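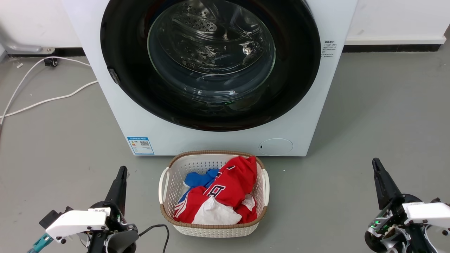

Pacheco Fellowship Names New Director for Lay Prayer Program

WULLCOMBE - The Pacheco Fellowship has appointed Benedicta Adjei as director of its lay prayer program, effective in April. She succeeds Joon-young Woo, who led the program for nine years and will return to parish ministry.

The program offers instruction in daily prayer and Scripture reading to adults in member congregations. Almost 800 people are currently enrolled, most of them in small groups that meet on weekday evenings in church halls and private homes.

Ms. Adjei has served as the Fellowship's associate for adult education for four years. In that post she prepared the evening prayer booklet now used by the Wullcombe groups and trained new group leaders.

"Many adults tell us that they were taught to pray as children and have had little guidance since," Ms. Adjei said. "Our groups give them a regular hour and a patient teacher. I intend to keep that work at the center of the program."

The Rev. Seung-woo Shim, who chairs the Fellowship's board, thanked Mr. Woo for his service. "Joon-young built this program one congregation at a time," he said. "The board is grateful to him and has full confidence in Benedicta."

Under the new director, the program will add three courses: an introduction to the Psalms, a study of the Lord's Prayer, and a course for those who pray with the sick. The Psalms course will be taught by Jin-sol Song and will open on a Friday evening at Badar Chapel. Enrollment is free - members of any congregation may attend.

Inquiries should be directed to Dong-geon Ra, Office of Communications, Pacheco Fellowship, Wullcombe.

Search news
Enter keyword
Go

Recent releases
Badar Chapel Reopens Reading Room
Fellowship Publishes Evening Prayer Booklet
Vorkance Congregation Joins Fellowship
Applications Open for Group Leader Training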